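Call for participants: repairing cheap pens by hand

Holtden Repair Study, second round, starting in September

We are looking for 19 adults to sit at a table and take ballpoint pens apart, swap the refill, and put them back together. Each session lasts two hours. You will be paid $200 for completing all seven sessions, with travel on top if you live outside the city.

You have probably read the claim that people would fix more of what they own if only the parts were easier to buy. I have read it too, mostly in reports paid for by companies that sell parts. I don't believe it yet. My own suspicion is that most people give up on a pen the first time a small piece rolls off the table, and that a better parts catalog would change very little. I would like to be shown wrong, and that is the purpose of the study.

The first round did not settle anything. We collected 1,250 completed refill swaps, which sounds like a lot until you look at who did them. Nearly everyone who signed up already fixed things at home. Miloslav Tichý, who ran those sessions, thinks the results hold up anyway. I think we measured people who like taking pens apart.

So please apply if any of these sound like you:

You throw a pen out when it stops writing.
You have bought refills and never used them.
You think repairing a pen is a waste of an afternoon. (We would especially like to hear from you.)

You need to be 18 or over and comfortable doing close work with both hands. Reading glasses are fine. Watches, bracelets and rings can stay on — we want you to work the way you would at your own kitchen table. If you repair watches, instruments or electronics for a living, this round is not for you.

What you would do

You get a tray of pens, a set of refills, and no instructions for the first three sessions. Some refills will fit and some won't, and we don't label them. In later sessions you will get a printed sheet, either the one from Nivix or the one from Werix, and we will compare. Neither company has seen the study plan or will see results before they are published. The tables are old and scratched and we are not replacing them.

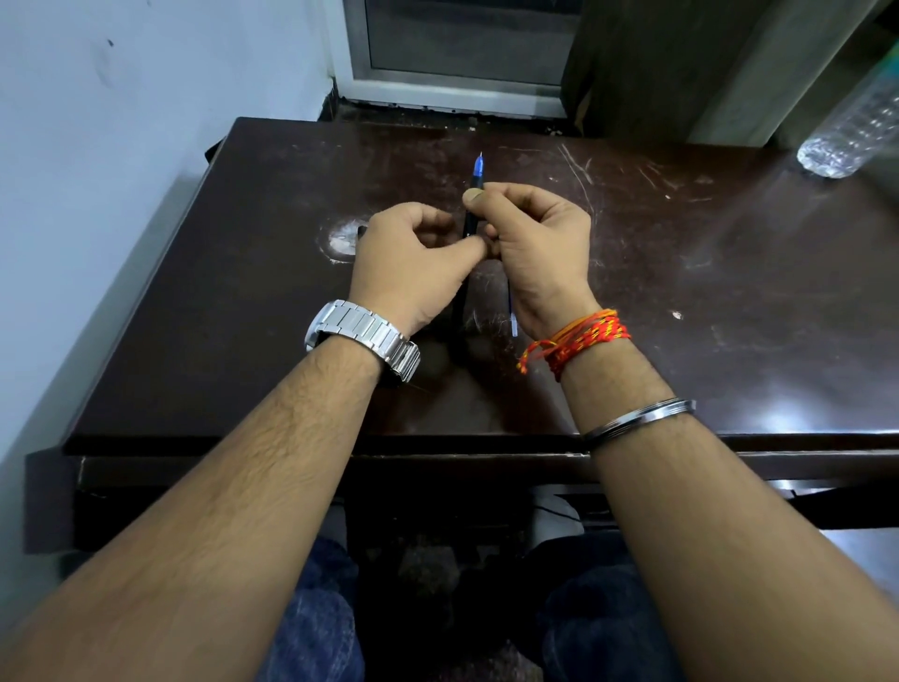

3 min read

Most of the work is at this scale: a barrel held between the fingertips, a thin refill lying on the table, a coin-sized piece you have to keep hold of at the same time. If that looks tedious, it may well be. You can stop in any session and you will still be paid for the ones you finished.

What we will not promise

You won't learn a trade. You won't get a certificate, and I would be wary of anyone who offered you one for this. You can keep the pens.

How to apply

Write to Silvia Murín at the Farooqui Building front desk, or leave a note there before 7 p.m. Tell us what you did with the last pen that quit on you. Two sentences is plenty. Please don't send a résumé — we don't read them for this.

We answer everyone, including the people we turn down.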